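Paslow Equipment Plan and Data Card

Summary

This card accompanies the Paslow tabletop recordings and sets out the equipment plan for the next collection period. It is intended for partner sites preparing a purchase request and for reviewers approving one. The recordings were made with hand-held grippers at a single desk, and the costs below cover the same arrangement repeated at a second site.

Contents of the release

The release holds 167 recordings in its first part. The planning target for the second part is 200. Each recording is stored with its task name, the station at which it was made and a note of which finger set was fitted. Files that failed the playback check are held separately and are not counted in either figure.

Budget basis

Hand-held grippers are budgeted by the pair, together with spare soft fingers and printed fiducial markers. Furniture and tabletop objects are treated as site costs and are not charged to the equipment line. A site that already has a suitable desk, shelving and overhead lighting should enter zero for these items and say so in the notes column.

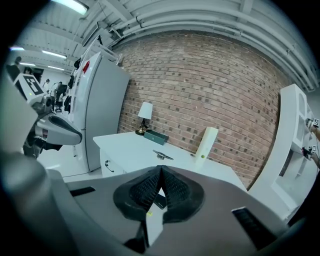 Hervé Boyer asked that the spare fingers be moved out of the equipment line and into consumables. In his view a site will replace them several times before it replaces a gripper, and a reviewer who sees them listed as equipment will expect them to last as long as the body does. He also asked for one order per period, placed in January, with delivery to the site and not to the project office.

The change was accepted. The consumables line is now set at 900 dollars per site for each period and covers soft fingers, marker prints, cable ties and cleaning supplies. Unspent amounts may be carried forward once.

Suppliers

Quotations were requested from Stirwood and Timmermans. Stirwood offers the gripper body and the fingers under one part number, so a worn finger set has to be ordered through its service desk. Timmermans lists them separately – a small difference on paper, but it decides which budget line can be used. The Rovero site has an open account with Timmermans and will order through it. Other sites may use either supplier, provided the finger mounting is the same as in the first part of the release.

Quantities per site

Gripper pairs: 2
Spare finger sets: as quoted, charged to consumables
Marker prints: one full set per gripper, plus one set kept flat in storage
Robot arm: not included in this plan; requests go through the capital budget

Station setup

The desk should have clear space in front of it for the operator and a second person. Objects are kept few and ordinary, and their names are entered in the object list before recording begins. A plain wall is not required. Lighting should be left as it is found in the room and recorded in the station notes.
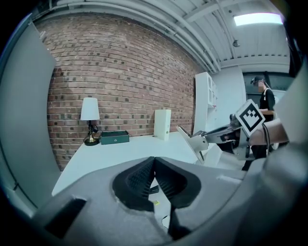

Recording station with lamp, green box and upright white box on the table; second gripper with marker at right.

Known limits

All recordings in the first part come from one room. Color and lighting statistics should not be taken as typical of other sites. Wide-angle views bend straight edges, and no corrected copies are supplied. Faces are blurred where they were detected, and partner sites must budget staff time for a manual check before release.

Maintenance and contact

Mariann Pintér maintains this card and the cost sheet. Corrections to part numbers should be sent with the supplier's quotation attached. Requests received after the January order will be held for the next period.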